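Sep 14, 2026

Batch 8 of the potato flatbread, Ustdale kitchen notebook. Oven still lies. Dial said 425, the thermometer on the rack said 390, and I chose to believe the one I paid for.

Changes from batch 7: less water in the dough, potatoes riced the night before and left uncovered in the fridge so they'd dry out a bit. Everything else the same, meaning 2000 g riced potato, the rye and wheat mix from Priedītis, salt, caraway, and one knob of butter that gets bigger every time I write it down. Helju Jõgi wants it on record that she suggested drying the potatoes back in April. It is now on record.

Dough came together in the mixer on low and cleaned the sides of the bowl, which batch 7 never did. Batch 7 was closer to wallpaper paste. Rested it 20 minutes under a towel, then cut and rolled. First two rounds stuck to the counter and had to be scraped up and called dumplings. More flour on the board, less on the rolling pin, and the rest behaved.

Baked on the steel, 9 minutes, flipped at 5. Good brown spots, some puff in the middle, edges a little tough. I docked half of them with a fork and left the other half alone. The undocked ones ballooned and then sulked flat on the rack. Docked ones are better eating and much less exciting to watch. 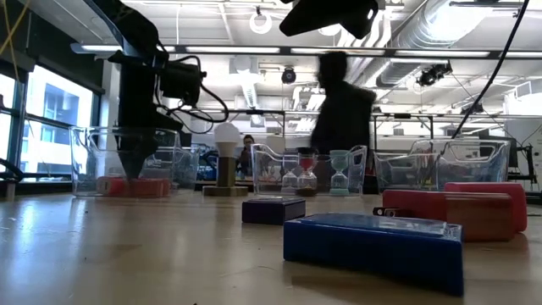
Storage is the next problem. A flatbread that's lovely at noon is a roof shingle by supper, and we've tried the towel, the paper bag and the Bateck tin with the lid that never quite shuts. Today I split the batch: six in the towel, six in the tin, six in a clear plastic bin like the four on the table, stood side by side with a sheet of parchment over the bread. At four hours the towel ones were already cracking when folded. The tin ones were fine on the bottom of the stack and stiff on top. The bin ones still folded, though the crust had gone soft and a bit clammy, so they'll want a minute in a dry pan before serving. I'd take clammy over shingle.

Tasting notes, such as they are. Helju: "More salt." Mira: also more salt, then ate three. Me: salt is fine, caraway is too shy, and I could taste the rye properly for once. We'll go up on both and pretend it was a compromise.

Spread test on the side, sour cream with dill and chopped pickle. Too wet. Ran straight off the bread and onto my sleeve. Drain the cream overnight next time, squeeze the pickle hard, and use the brine in the soup.

For batch 9:
Scale up to 3000 g potato and see if the mixer complains.
Salt up a little, caraway toasted first.
Dock all of them.
Roll slightly thicker at the edge.
Get the oven looked at, or keep adding 35 degrees and say nothing.

Leftover rounds cut into strips, oiled, baked until hard. Best thing I made all day.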